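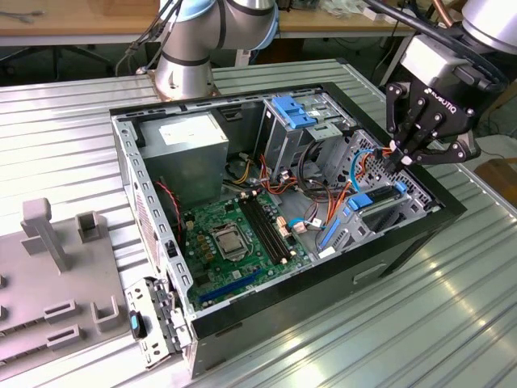
Unit 7: Reviewing a Disassembly Cell Before Purchase

Course handout, Automation for Repair and Recovery
Instructor: Vasanthi Mudaliar
Revised 3/3/23

7.1 Scope

This unit covers the review of a packaged robot cell sold for taking apart desktop computers. The product used throughout is the Palano bench cell, quoted to the school by Hasstead in January. Read the quotation and the vendor's task list before the lab. Bring both.

The quotation covers two arms, the grippers, the controller, a fixture tray, a basic task library and two days of on-site training. It does not cover the table, the guarding or the air supply. Students regularly miss the second line of page three, where the vendor excludes "part-specific fixtures beyond the standard tray." For a shop that takes in mixed towers, that exclusion can cost more than the training.

7.2 The work item

The reference item is a desktop tower laid on its side with the side panel off. Removing the panel is outside the vendor's task list and is done by hand. Inside the case the cell has to deal with three classes of part:

Rigid parts with a release feature. Drive trays and cages with blue plastic tabs or clips belong here. The release is easy to find by color, and the motion is short.

Rigid parts held in a socket or slot. Memory and expansion cards. The latches at the ends of a memory slot are small, and the approach has to be close to square with the slot. When the board sits at an angle to the table axes, work in a case frame, never in the table frame.

Flexible parts. Power cables from the supply and data cables to the drives. A bundle of yellow, orange, red and black wires crossing the chassis has no fixed shape from one tower to the next. The vendor's task list says "cable handling" and gives no further detail. Treat that as an open question for the review.

7.3 Gripper reach and clearance

The gripper in the reference setup is a Robotiq with jointed fingers, coming down into the case from above the drive bay. Note how much of the available opening is taken up by the gripper body once the fingers are at cable height. Clearance must be checked for the body and the wrist as well as the fingertips. The arm's own cable also needs checking through the full range of wrist rotation.

Procedure for the clearance check:

1. Jog to the approach point above the part at reduced speed.
2. Open the fingers to the width the task requires.
3. Lower in small steps and record the height at which any part of the tool comes within 8 mm of the case.
4. Repeat with the wrist turned 90 degrees.
5. Enter both heights on the worksheet. If either is above the part, the task fails for that tool.

Rodrigo Llorente will sign off on step 1 before anyone continues to step 2.

7.4 Fixtures

The standard tray is gray plastic with raised slots and holders. Assess it on two points only: whether a removed part can be set down in a known pose, and whether the second arm can pick it up from there. Do not score appearance or finish.

A corrugated metal table top gives uneven support under a small bracket or a clip. Anything the cell must pick up again goes in the tray.

7.5 Reading the vendor's figures

Hasstead states a 94 percent success rate over 3,109 picks. Before using that number, find out the following:

What counted as a pick. Lifting a loose drive tray and pulling a seated connector are different tasks.
Whether retries were allowed, and how many.
How many tower models were in the trial.
Whether a person reset the case between attempts.

A rate per pick is not a rate per computer. If a full job takes seven picks and each succeeds independently at 0.94, the job completes without a fault 0.94^7 = 0.648 of the time. State the independence assumption in your report. It is a weak one for cables, where a bad first grasp tends to spoil the next.

7.6 Assignment

Write a two-page review of the Palano cell addressed to a shop manager. Include the worksheet from 7.3, a list of excluded items with your estimate of who supplies each, and a recommendation to buy, defer or decline. Wei and Tivach sell comparable cells. Their data sheets are in the course folder and may be used for comparison of reach and payload only.

Lab groups are led by Nuria Lozano and Eliécer Rengifo. Submit through the course page. Questions about the quotation go to Soledad Montoya.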